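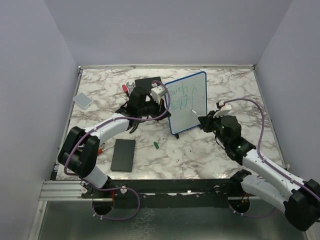 Wendelin Strebel
Moderator, Surfaces and Worktops

Sealing marble: how often, and with what?

We are fitting a white marble worktop with grey and brownish veining in the Greltgate kitchen. The supplier says to seal once a year. The fitter says every 6 months. The sheet that came with the Aigner impregnator gives no interval at all, only a coverage rate. Honed finish, 20 mm, sink cut-out on the long side. What are people working to?

Ilona_P
Neither. Test it. Put a teaspoon of water on the stone, cover it with a glass and look after 13 minutes. If the stone has darkened, seal it. If not, leave it alone for another few months. Do the test by the sink and again at the far end, as the two will differ.

grgic_stone
Agree with the test, not with the timing. On a dense marble you won't see much at 13 minutes even when the sealer has gone. I leave it for half an hour. Also bear in mind that a sealer does nothing for etching. Lemon juice will mark a sealed top just as quickly as a bare one, as the acid reacts with the calcite at the surface.

Ilona_P
Half an hour is fine for a worktop by a hob. For a sink run I want to know how it copes with a splash, and a splash gets wiped up sooner than that.

Fatos G.
Does honed need more product than polished? I used nearly a litre on 4 square metres and the second coat dried with a haze.

grgic_stone
Honed takes a bit more. A litre is far too much for that area. The haze is residue that was left to dry on top. Wet it again with the same product, wait two minutes, then buff with a dry cotton cloth. Don't use a scouring pad on honed stone – it leaves shiny patches.

Fatos G.
Tried it this morning. Most of the haze has lifted, apart from a strip along the back edge where I can't get any pressure on the cloth.

Wendelin Strebel
Wrap the cloth round a flat wooden block for the back edge. On my own question, I'll go with the water test every February and August and write the results inside the sink cupboard.

eilif_f
I'd skip sealing completely. Mine has been bare since it went in and the marks have blended together.

Ilona_P
Fine until somebody spills turmeric.

3 comments from readers

Pukeck: Does the water test work on quartz?
Marta: Quartz composite isn't porous enough to bother.
Parkis: The block worked on my back edge too, thanks.

Related threads
Removing rust rings from limestone
Joint filler for a 32 mm upstand
Poultice recipes for oil stains
Honed or polished for a bathroom shelf

We use cookies to remember your settings. Accept / Manage choices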